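Vollow Desk Guide
Section 3: Sorting out the cables

Right, your table is standing up and the top is screwed down, so now for the bit I put off for ages when I did my first one (the floor underneath!). You don't need special tools, just a roll of hook and loop ties, some sticky labels, a pen and a torch.

Before you start: shut everything down properly, then switch off at the wall. Please don't go tugging at leads while they're live.

1. Get down on the carpet with your torch and have a good look before you touch anything. Trace each lead from plug to device with your fingers.

2. Label every lead at both ends. I know it's dull, but black cables all look the same once they've been in a heap together.

3. Find your power adapters and leave them until last. They're the heavy bits and they drag everything else about.
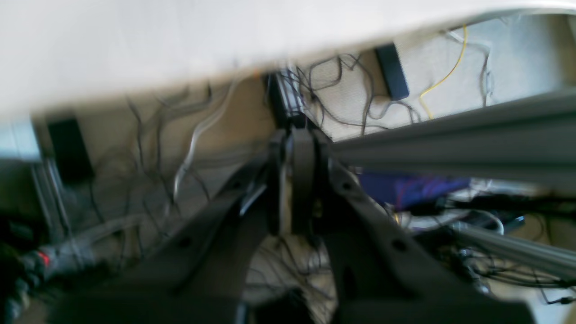

Under the white top before tidying: thin black cables looping over the carpet, with a power adapter among them.

4. Unpick the loops gently, starting with whichever lead is on top. If one won't come free, unplug it at one end and draw it back through.

5. Lay the leads side by side and tie them every 10 cm. Snug is fine, tight isn't – you should be able to slide a finger under the tie.

6. Put the adapters back where air can get round them, at least 2 cm apart.

Caution: never coil a mains lead tightly or bury an adapter in the bundle. It can overheat.

Note: coloured leads are a gift, so keep yours on the outside of the bundle where you can spot them. I use the Killano ties because they come undone easily, but any soft ones will do.

7. Switch back on and try each device in turn. If something stays dead, check your labels first, then go to Section 10.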